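Home Bins Liners Washroom Floor Care Trade Account Contact

Search products... Go

Ardale Small Bin Liners, 14 Litre, Box of 200

Product code: 1743
Made for us by Helmy
Page last updated Feb 16, 2022

The Ardale small liner is a light plastic bag for wastebaskets, desk bins and bathroom bins. It is meant for paper, wrappers, empty drink bottles and other dry rubbish. It will take a few teabags or an apple core if the bin is emptied daily. It is not a kitchen bag and should not be used for wet food waste, broken glass or anything sharp.

Bags come flat packed in a cardboard box with a tear-off opening on the front. They are folded into one another, so pulling one out brings the next to the opening. The box can stand on a shelf or be fixed to the wall of a cleaning cupboard with the Trevley bracket, which is sold separately.

Colours

Yellow, white or clear. All three are see-through enough to check what is inside before the bag goes out. The yellow is a plain household yellow. It is not approved for clinical or offensive waste, and care homes and surgeries should order from the Clinical section. Each box holds one colour only. We can't split boxes, but a mixed case is fine.

Fit

The liner is cut for round and oval baskets holding up to 14 litres. Measure around the outside of the rim with a tape or a piece of string and check it against the size chart in the catalogue. There should be enough left over at the top to fold down over the rim on all sides. On a square bin the corners use up more of the bag, so go up one size if you are unsure.

With mesh and perforated baskets, look inside for rough edges or bits of moulding left in the holes. These will catch a thin bag as it is lifted out. Run a hand round the inside and trim anything that sticks in.

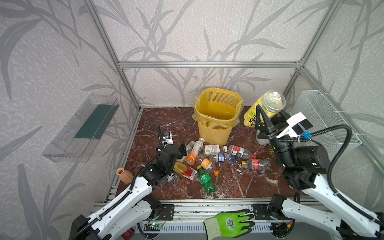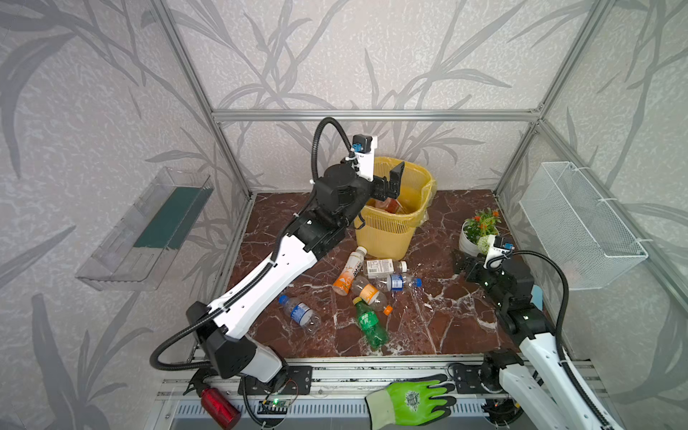
Yellow mesh wastebasket, with grey leaf-pattern wallpaper behind. The first photo shows a yellow liner folded over the rim.

Fitting and changing

Open the bag fully and push it down until it touches the bottom of the basket. Fold the top outwards over the rim. If it slips, pull one side out, tie a small knot in the spare plastic and fold it down again.

To change it, lift the folded edge all the way round before pulling up. Press the air out gently and tie the neck. There are no handles or drawstring on this bag. If you want a tie handle, see the Likavstead range, which costs a little more per bag and comes on a roll.

Bottles and cans bound for recycling are best tipped out loose, as many councils will not take them bagged. The liner can go back in the basket if it is clean.

Ordering

Sold by the box of 200 or by the case of 3000 bags, packed as 15 boxes. Case price is shown once you log in to your trade account. Orders placed before noon normally leave our warehouse the same day. Highland and island addresses take longer, and we shut for stocktaking in the last week of December.

Unopened boxes can be returned. We can't take back a box once the front has been torn, so ask for a sample if you haven't used these before. Samples are three bags in an envelope, one of each colour, sent second class.

Storage

Keep the box dry and out of direct sun. Bags left in a hot van or on a windowsill go brittle along the folds. The yellow fades a bit with age - this does not affect the strength.

Change to this product

The older version of this liner had a star seal at the base. The current one has a flat seal. The bag is the same width and depth as before and the product code has not changed. Some boxes still carry the old drawing on the side panel.

Customer comments

"Good for the office bins. I would like a bigger box." - Zineb Bennani

"Fine for the money. Had one box where the first few bags came out in a clump, the rest were all right." - Taha Lahlou

"We use the white ones in the guest rooms. Clear looked a bit cheap with our baskets but that is only my opinion." - Meriem Ait Ali

Questions about sizes or case orders go to Nabila Radwan on the sales desk. For returns ask for Ehab El-Sayed.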